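How do you test a robot's hand?

You have a brilliant gripper already. It's on the end of your arm! Your hand can pick up an egg, a brick or a wet bar of soap, and you hardly have to think about it. Robots find all of that very tricky, so the people at Stodska spend whole days finding out which robot fingers are best at which jobs.

One of their favourite test objects is a plain cardboard box with a lid. Boxes are great for this! They have thin edges, bendy walls and awkward corners.

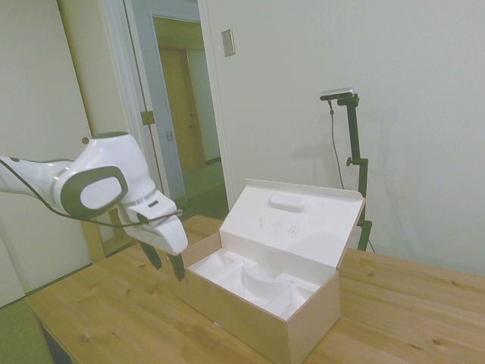
Photo: Noémi Tóth / Stodska

The robot's two dark grey fingers are open beside the box. Can you spot the slim silver-grey bar on top of the black stand? It's a depth camera. An ordinary camera sees colours and shapes, but a depth camera also measures how far away things are. Very handy if you're trying not to bump into a box!

To compare two grippers fairly, you have to give both of them the same job, with the same box in the same place. Eetu Koskela once ran 431 tries in a single October, and he wrote down every one (even the flops).

Long fingers can reach down inside a box, past the rim. Short ones are often stronger, but they can't get as deep. 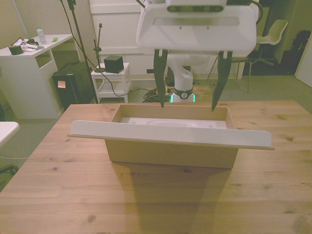 Try it yourself

Find a shoebox and 4 small toys. Pick the toys out using only your thumb and one finger, then try again with kitchen tongs. Which was quicker? Which dropped the most?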